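The Stuff That Lives at the Bottom of the Bag

Fernanda Coelho empties hers once a month. We asked four people to do the same, and took notes.

Fernanda starts at seven in the morning, before coffee. Bag upside down, shake, done. Receipts, mostly. A bus ticket from February. One earring. She has been doing this since her back gave out from carrying what she calls "the brick" – a canvas tote that weighed almost 11 pounds the day she finally put it on the kitchen scale.

No system at first. Just piles. Things I use, things I might use, things I forgot I owned. The second pile is the killer, she says. It always grows back.

Her rule now is that everything comes out onto a bare table and gets handled, one item at a time. Keys. Charms. Cloths. The little tubes from the last trip. Put your hand on it, decide, move on. If you skip the handling part you end up shoveling the same junk back in by lunchtime. She knows, she did it for years.

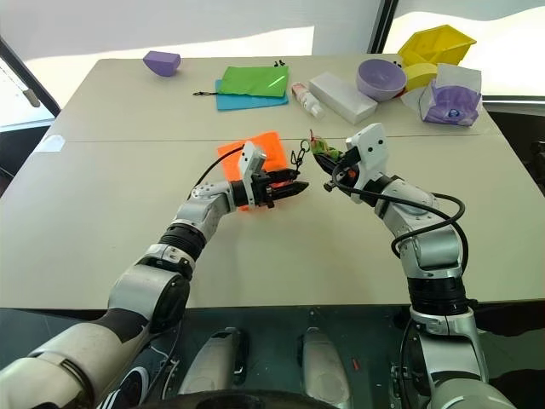
Keys go first becuase they're the thing you dig for. Fernanda keeps hers on a short chain clipped to the inside pocket, and whatever hangs from it has to be big enough to find by feel. Small and pretty is fine for a drawer. In a dark stairwell with groceries you want something chunky.

Vojtěch Vlček disagrees with pretty much all of this. He carries a Paulík messenger bag, old model, broken zipper, and he has nothing on his keys. Nothing. Two keys, one ring, front left pocket. "If it's in the bag, it's already lost," he says. His bag held 9 pens. Four worked.

Then the toiletries. Everybody has them, everybody is a little embarrassed. Oľga Kováčik laid hers out on a towel and went quiet for a bit. Hand cream, another hand cream, lip balm with no cap, a comb. She travels for work – fabric sales, she reps for Nenon – and brings home every small tube she ever buys on the road. Her bathroom shelf at home had 78 minis on it before the big clear-out. Now there's a shoebox. When the box is full she stops buying. That's the whole plan, and so far it's holding.

What she learned: stand tubes on their caps, so the last of the stuff is already at the opening when you need it. Squeeze tubes only, no jars, jars open themselves in a bag. And trial sizes get used up first, before you crack the full-size one.

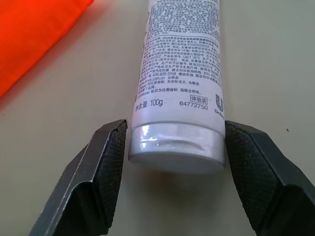
Oľga also tapes the date on anything she opens. A strip of masking tape, a pen, five seconds. She used to guess. She guessed wrong with a sunscreen once and spent a beach weekend in long sleeves.

Cost? Nothing, or close to it. The Enora pouch she uses was a gift. Before that it was a sandwich bag and it worked fine, she says, just looked sad.

Dagmar and Oldřich Zeman share a bag. Yes, share. A big gray Olla backpack that goes to the market, the allotment, the grandkids, the pool. Dagmar packs, Oldřich carries, and both complain. They've had it since 2000 and the straps have been resewn twice.

Their trick is color. The bright cloth wipes things – glasses, benches, sticky hands, a tomato. Paper goes in something flat and pale. Anything that might leak gets a plastic sleeve. Dagmar can send Oldřich into the bag with one word. "Orange." "Blue." He doesn't even take it off his shoulder, just reaches round. It's something to see.

They do the big empty-out after Sunday lunch in theory, whenever it starts to smell in practice. Cloth out first, shaken off the balcony, straight to the wash. Then the flat stuff, smoothed and stacked so the corners don't curl. Dagmar folds the cloth in a fat square so it can be grabbed without looking. Oldrich just bunches it up. Forty years married and this is the argument. 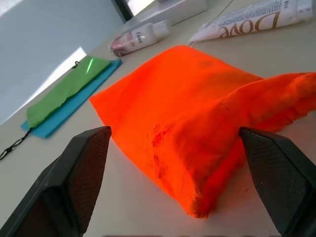
How often should you wash a cloth that lives in your bag?
Once a week if you use it every day, and right away if it has touched food or been put away damp. Keep two in the same color and swap them, so there's always a clean one to go back in.

Back to Fernanda, who by now has had the coffee. Her table is sorted by half past seven. Keys, wallet, one cloth, one tube, phone, a book she's been on page 11 of for a while. Everything else goes in a bowl by the door and if she hasn't reached for it by the next empty-out, it leaves the house.

The earring went in the bowl. She's still looking for the other one.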